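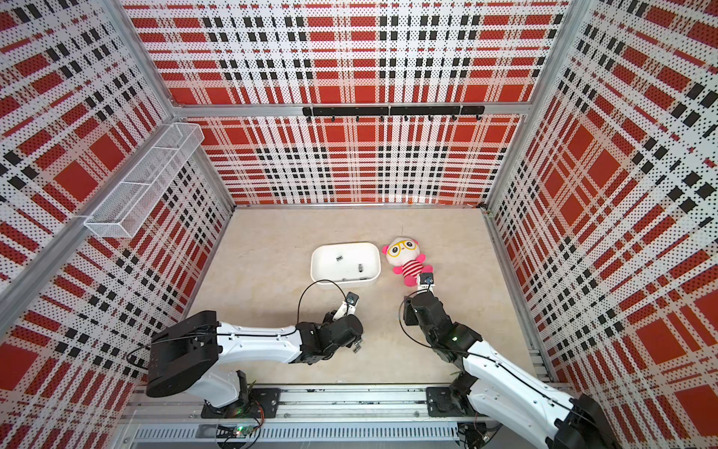 Storage and Sorting at the Workbench
Handout for Unit 4, Jendby Workshop Skills Program

This unit covers the arrangement of small items at a shared bench. Students should read the handout before the Saturday session and bring it with them.

1. Wall storage

Perforated panels keep the work surface clear. Hooks and baskets are hung from the panel or from a rail fixed across it. Long items go on hooks. Light items that would otherwise roll go in a wire basket, which allows the contents to be checked from the bench. The rail must be level before anything is hung on it. The Louro rail supplied to students is 670 mm long.

2. Trays

Small metal fittings are kept in a shallow tray with a raised rim. A pale tray on a pale surface gives little contrast at its outer edge, but dark or silvery parts remain easy to find inside it. Parts are spread in a single layer during sorting and are not stacked.

3. Mixed items

A bench may hold items of very different kinds, such as hardware and a soft toy. Sort first by material, then by size. Soft goods are placed outside the tray, as loose fibers can catch on threaded or rough parts. Students who are unsure of a category should set the item to the right of the tray and return to it last.

4. Exercise

Each pair receives one Drelness sorting kit (stock no. 2965). Clear the surface, sort the contents, and enter the result on the record sheet. The exercise is worth 44 points. Marks are deducted for fittings left outside the tray.

Record sheets are due at the Jorgate office, Room 1000, before the next session.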